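Dolten Home Guide: Pleated Table Lamps and Shades
Section 3: Placing, fitting and settling the shade

Read this before you put anything on the good table. The leaflet in the carton says the Walola shade "sets up in seconds on any surface". We have set up a fair number of them and would not put it that strongly. Allow a few minutes, and don't believe the word "any".

Before you start

The shade ships flat, with its pleats pressed together and a paper band holding them. The maker claims the pleats recover fully once the band comes off. Ours mostly did. If yours has been sitting in a warehouse since June, expect a couple of stubborn folds near the seam.

You will need a dry cloth, the felt ring from the small bag, and a table that doesn't rock. You won't need the adhesive dots. They are included, they are described as "removable", and we have yet to remove one cleanly.

Setting up

1. Clear a patch of table wider than the shade. Coins, game chips, coasters and keys should be moved well out of the way. A shade standing on the rim of a coaster will look fine until somebody bumps the table.

2. Wipe the surface with the dry cloth. Skip the spray polish, whatever the polish bottle says about being residue-free.

3. Slide the paper band off over the narrow end. Do not cut it. A blade goes through the band and into a pleat very easily.

4. Hold the shade by both rims and open it slowly. Stop when the folds look even. Pulling harder to get a "crisper" line only flattens them.

5. Lay the felt ring on the table and press out any curl.

6. Lower the shade onto the ring, narrow end down. Look along the bottom edge at table height. The zigzag should touch all the way around.

7. If one side lifts, take the shade off, turn it a quarter turn and try again. Do this 3 times at most. After that the problem is the table.

Note: The Inthanon version is sold as the premium model and costs a good deal more. The fitting steps are the same. We could find no difference in how it stands.

Caution: Use only an LED bulb, and no more than the wattage marked on the lamp holder. The carton calls the material "heat tolerant" without saying how much heat it tolerates. Treat that as no answer.

Stone and stone-look tabletops 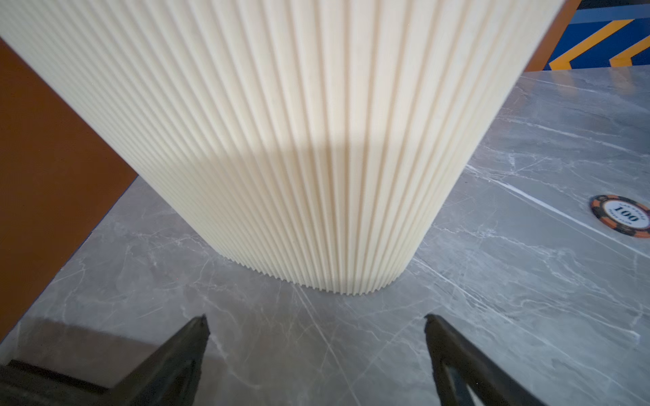

Glossy tops need more care than the leaflet lets on. The finish that shows off the veining also gives the felt very little to grip, and a light shade will creep if the table gets knocked. Check its position whenever you dust.

Fine lines in a marble pattern can be part of the design or they can be real cracks. Run a fingernail across one before you blame the lamp. If your nail catches, have the top looked at and stand the lamp somewhere else in the meantime.

Reflections are the other nuisance. On a polished surface the light comes back up at you, and a shade that seemed soft in the shop can be too bright at a dining table. Try the lamp after dark before you throw out the carton.

Letting the pleats settle

Leave the shade standing for 48 hours before judging the folds. We were doubtful about this one, but the seam on our sample did relax a little. It never disappeared. Turn the seam to the wall.

Do not steam the pleats. Jelteditz sells a steaming attachment for fabric shades and lists pleated ones as suitable. We tried it on a spare, and the folds opened out and stayed open.

Cleaning

Dust from the top rim down, following the grooves, with a soft dry brush. A cloth drags across the ridges and leaves grey smudges on light colours such as cream. Never use a damp sponge.

Replacement felt rings come in packs of 2. Ask for the plain ring, not the "anti-slip" one, which left a tacky mark on our glossy test top.

Section revised July 18, 2018.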